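Slide 1. Lighting old buildings on a small budget
Talk for the Wisport property managers' meeting, June 3, 2023

Start with the electric bill from Ekthorpe. Leave it up long enough for the back row to read it. Ask who has replaced hallway lights in the last year and take a show of hands.

Slide 2. Where the money goes
Stairwells and corridors first. They burn all night and people forget them. At Ekthorpe we had 12 old fixtures on one landing circuit, all on a manual switch that stayed on from November until spring. Mention that tenants had complained about glare, never about the dark.

Slide 3. Picking a fixture
Go slowly on this one. Say that color temperature matters more to tenants than wattage. Warm white in halls, neutral in laundry rooms and offices. Buy one, hang it for a week, then order the rest.

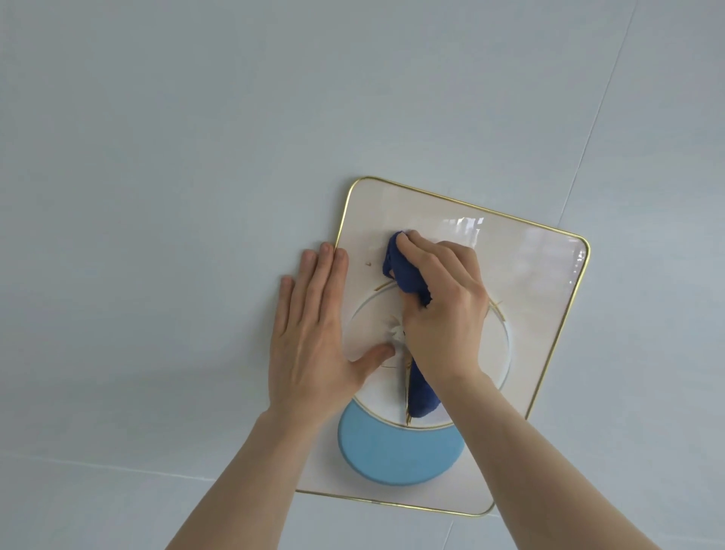 Slide 4. Square ceiling light with gold-colored trim

Pass the price sheet around now. Trim adds a little to each unit. At Ascombe the owners wanted it in the front rooms only, and we talked them into plain ones for the back.

Slide 5. Wiring surprises
Tell the Ogura story. The quote covered 13 rooms and the electrician found cloth-covered wire in the first one. Final extra cost was some $800. Get the ceiling opened in one room before you sign anything.

Slide 6. Controls
Motion sensors in storage areas, timers outside. Skip the dimmers unless the fixture is rated for them. Keep spares on site, same model, labeled by floor.

Questions. Rebate forms are on the table by the door. Take one per building.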